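Sun 17 March
By the Pronen press office

Pronen Releases Usumach 2, a Planning and Perception Package for Two-Arm Workcells

Pronen today released the second major version of Usumach, its software for planning and running handling tasks on two-arm robot workcells. The new version brings camera perception, grasp selection and motion planning into one program with one set of logs. Until now these were three separate tools, and customers had to connect them on their own.

Usumach 2 is available to all current license holders as a free update. New customers can order it directly from Pronen or through Siltov, which handles sales and installation.

What has changed

The largest change is in how the planner treats the two arms. In the first version, each arm had its own plan, and a separate check looked for places where the plans crossed. When they did, one arm stopped and waited. Usumach 2 plans both arms together from the start. If only one arm has work to do, the other is given a parking position that stays clear of the planned path, and that position is updated whenever the path changes.

Pronen tested the new planner on a set of 400 recorded tabletop tasks. The first version of the software had to stop and replan in 259 of them. Usumach 2 did so in 57. Every task in the set involved small household and grocery items, such as boxes, cups and play food, moved between trays, drawers and the open table.

Perception has been rewritten as well. The software now keeps a running model of the table that includes flat containers with low rims, furniture with drawers or doors, and loose cables. Cables were a common cause of failed plans in the first version, which often read them as solid walls or missed them altogether. They are now marked as soft obstacles. The planner avoids them where it can and slows the arm where it can't.

Grasp selection looks at where an item is going before it decides how to hold it. A box that has to end up standing on its end is gripped in a way that leaves the bottom edge free. If no such grip can be reached, the software says so before the arm moves and suggests setting the item down and picking it up again.

Tools for operators

Usumach 2 includes a new timeline view. Each step of a task appears as a block that can be opened to show the camera image, the planned path, the chosen grasp and the reason any other grasp was turned down. Operators can change a step and run it again without starting the whole task over. The view also works on saved runs, so a problem on the floor can be looked at later from a desk.

Task files from the first version open in Usumach 2 without changes. Custom grasp scripts need to be converted – a conversion tool is included, and it lists any lines it can't handle.

The package ships with a library of 2,000 object models. Customers can add their own by placing an item on the table and capturing it from several sides with the cell's existing cameras. 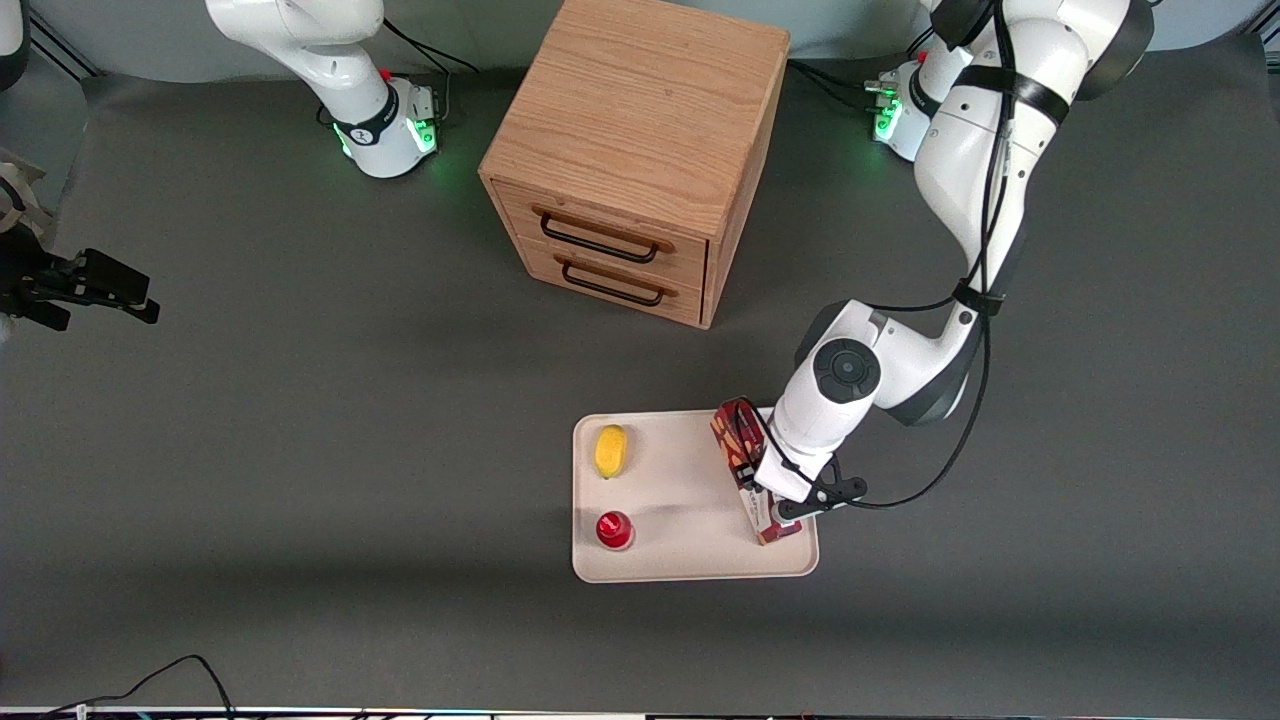 Tray work was the main focus of the last months of development. Placing an item among others on a small tray leaves little room for the fingers to open, and the first version tended to open them fully every time. The new release works out how far the fingers need to open to let go and opens them only that far, then checks the space again before the arm backs away. The same rule applies when an item is placed in an open drawer.

Early use at Akande

Akande, a contract packing company, has been running a pre-release version since November on two cells that make up mixed sample kits. The company's feedback led to several changes in the final release, including larger text in the timeline view, a setting that limits arm speed near tray rims, and a plain-text export of run logs. Akande plans to move its other cells to Usumach 2 once its custom scripts have been converted.

Requirements and support

Usumach 2 runs on the same control computers as the first version. At least one fixed camera with a view of the full work surface is required, and a second camera is recommended for cells with tall furniture or shelving. Single-arm cells are supported, though the joint planner is turned off on them.

Pronen will continue to fix serious faults in the first version through November. No new features will be added to it. Siltov is offering remote installation and a one-day operator course, and dates can be booked through its service desk.

Press contact: Pronen press office | © Pronen. All rights reserved. | Back to top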